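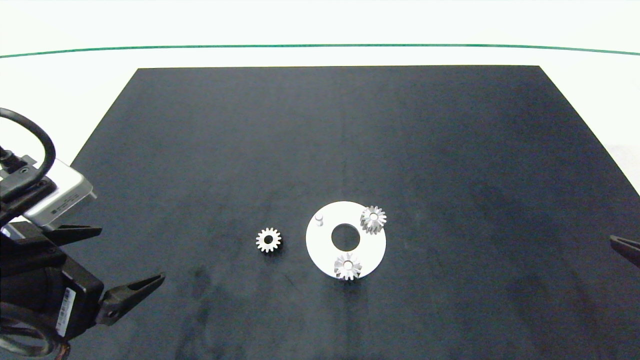
My uncle left me his share of a bus. I should say that first, because people always think I've misheard the solicitor, and I did ask her to read it again. Half of the 46 to Dirnholm, the vehicle and not the route, and the other half belonged to a man called Henok Weldu, who would be at the depot on Sunday if I cared to come and look at it.

I cared to! I'd just been let go by Paltero (eleven years of selling blinds, and they gave me a voucher for blinds) and I hadn't anything on. So I got the train up in my good coat and walked the last bit in the rain, past the reservoir and the Singhal bakery, which was shut, and there was Henok sitting on the step of the thing, eating a boiled egg.

"You're Tarun Thakur," he said. "You've got his ears."

I said thank you, I think. You never know with ears.

She was green, the bus, or had been. The seats were that scratchy sort that leaves a pattern on the backs of your legs, and the whole lot smelled of dog and oranges. Henok showed me the heater, which had two settings, off and Brerkby. I asked what Brerkby was and he said it was the village at the top, where my uncle used to turn the heating on for the old ladies whether it was July or not, so that was what they called it.

"And does it make any money?" I asked.

"It made 53 pounds last week."

"Is that good?"

He finished his egg and thought it over. "The week before was 202, but there was a wedding."

Now, I had come to sell. I'd even practised on the train, very quietly, into my scarf. I was going to say that I lived a long way off and knew nothing about buses and would take any sensible offer. But he'd already got the engine going and was waving me up the steps, so I sat behind him where my uncle's cushion was (brown, tied on with string) and off we went up the hill with the wipers squealing.

We stopped for a woman with a rolled-up carpet. We stopped for two boys who paid for one. At the chapel we stopped for a good long while with the door open and the rain blowing in, and there wasn't a soul there.

"Who are we waiting for?" I said.

"Mrs Pell. She died in October."

I looked at the chapel and I looked at the back of his neck. The woman with the carpet was looking out of the window, quite calm, as if it was just part of the fare.

"He always gave her a minute," Henok said, "so she'd not have to run," and he shut the door and pulled away.

At the top he got down to stretch his legs, and he left the keys in. I moved the cushion across to the driver's seat, only to see how it felt. The boys asked me what time I went back down.

"Ten past," I said.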